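Label printer skips every second label after driver update

Last updated: October

We use cookies to remember your preferences. Accept / Manage

Opened by Ingvild Wikström, 08:40
The Volleck in the packing room prints one label, feeds a blank, prints one, feeds a blank. I have 1,139 orders of marmalade and citrus to get out and half a roll already in the bin. Restarted twice, with feeling.

Edvin Lindqvist, 09:05
Which label size is set in the driver? The update likes to put it back to default.

Ingvild Wikström, 09:20
It says 100 x 150. Our labels are 100 x 50. I have never in my life owned a 100 x 150 label.

Edvin Lindqvist, 09:25
Change it to 50, then hold the feed button until it blinks twice. That recalibrates the gap sensor.

Ingvild Wikström, 10:10
Done. It blinked three times, fed out an arm's length of blanks and stopped. Now the product photo prints on the shelf labels as a black oval.
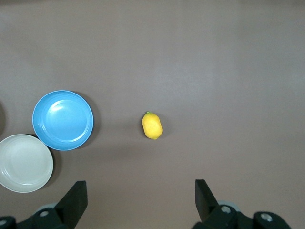
The blanks have stopped, so I'm calling that progress. The black oval only happens from the Guron stock program. If I print from the PDF it comes out fine.

Edvin Lindqvist, 10:30
Guron sends everything as pure black or white. Tick "halftone" under Graphics and drop darkness from 15 to 9.

Ingvild Wikström, 11:15
Halftone was the one. Darkness 9 was too faint to scan, 11 works. Borghild wants to know if the next update will undo all this.

Edvin Lindqvist, 11:20
Yes. Export the settings. Closing.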